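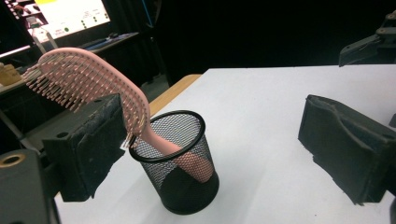

Surkero compra a Bratow e promete contas mais simples para trabalhadores independentes

Segunda-feira, 30 de setembro de 2019

A Surkero, que vende software de faturação a pequenas empresas, chegou a acordo para comprar a Bratow, uma aplicação de poupança automática com pouco mais de dois anos de vida comercial e receitas que nunca foram divulgadas. O negócio foi fechado por 193 milhões de euros, dos quais 100 milhões em dinheiro. O restante será pago em ações da própria Surkero, que não está cotada e cuja avaliação depende, portanto, da última ronda de financiamento e da boa vontade de quem a aceitou.

A empresa diz que a operação vai permitir que um trabalhador independente emita uma fatura, receba o pagamento e ponha de lado o dinheiro dos impostos sem sair do mesmo ecrã. É uma ideia razoável. Também é, quase palavra por palavra, a que a Surkero apresentou em junho, quando anunciou uma funcionalidade de reserva fiscal desenvolvida internamente e que continua em testes com um grupo restrito de clientes. Questionado sobre o destino desse projeto, o presidente executivo, Sohail Janjua, respondeu que as duas equipas «vão aprender muito uma com a outra».

A Bratow arredonda as compras feitas com cartão e transfere a diferença para uma conta poupança. Anuncia ter mais de 5 milhões de contas abertas, número que repete em todos os comunicados e que nunca vem acompanhado do de contas ativas. Pedimos esse dado às duas empresas. A Surkero remeteu para a Bratow e a Bratow remeteu para o comunicado.

Hammad Kiani, fundador da Bratow, fica à frente do produto e passa a responder diretamente a Janjua. A marca mantém-se «no futuro próximo», expressão que neste setor já serviu para prazos muito variados. Quem acompanhou a compra da Mabuza pela Fuvwood ouviu a mesma garantia e viu a aplicação desaparecer das lojas antes do verão seguinte, com os clientes convidados a migrar para um serviço que cobrava mensalidade.

As comissões são, de resto, o ponto em que o anúncio é mais vago. A Bratow é gratuita e vive de uma percentagem dos juros gerados pelos depósitos, num momento em que as taxas na zona euro deixam pouco para repartir. A Surkero cobra assinatura. Nenhuma das partes quis dizer qual dos modelos prevalece, e a frase «não há alterações previstas para os atuais clientes» deixa de fora todos os outros.

«Pagar este valor por uma base de utilizadores que poupa cêntimos de cada vez exige muita confiança na venda cruzada», afirma Noreen Mulcahy, analista independente de serviços de pagamento. Na sua opinião, o público da Bratow é sobretudo de assalariados jovens, que não passam faturas e dificilmente vão começar a passá-las por causa de um botão novo. «Gostava de ver as contas. Até agora vi uma apresentação.»

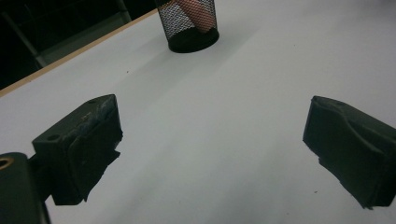 Porta-lápis de rede metálica preta sobre uma mesa clara.

A Surkero contesta esta leitura. Noreen Virk, diretora financeira, garante que existe «uma sobreposição significativa» entre os clientes das duas empresas – sem a quantificar – e que a integração técnica estará concluída no próximo ano. Os sistemas das duas empresas assentam em fornecedores bancários diferentes, o que obrigará pelo menos uma delas a mudar de parceiro ou a manter dois contratos em paralelo. Virk reconhece que a escolha ainda não foi feita.

Falta ainda a autorização dos reguladores. Por se tratar de uma entidade que movimenta fundos de clientes, a mudança de acionista tem de ser avaliada antes da conclusão do negócio, e as empresas não avançam com uma data. Faisal Rajput, responsável jurídico da Bratow, diz não antecipar «qualquer obstáculo».

Até lá, as duas aplicações continuam a funcionar em separado e os termos de utilização não mudam. Os clientes da Bratow receberam um e-mail sobre o acordo. A mensagem não refere comissões nem explica o que acontece aos dados de consumo recolhidos através do cartão. A Surkero diz que essa informação será prestada «em momento oportuno».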